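12 May 2022 -- Huvwood, upper level

Book task again, blue-ish table by the railing. Want to know if marker tracking holds when both grippers come in close to the same object. Panasiuk calibration loaded, old one from February binned.

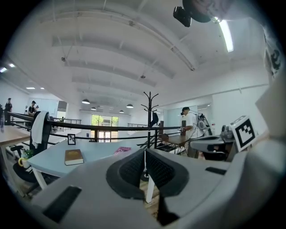
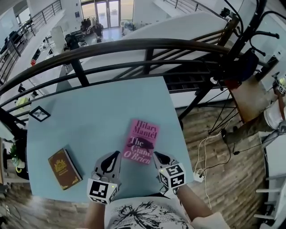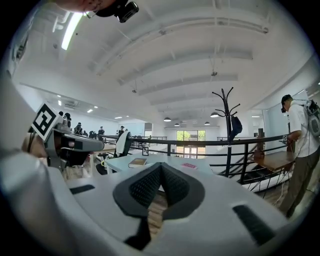
1086 frames logged on the left side, 921 on the right. Dont like that gap. Rerun with slower approach, 10 takes, same start pose each time. Zisier script still drops the first 8 frames -- fix before anything goes to Furville. Check clock sync agian first.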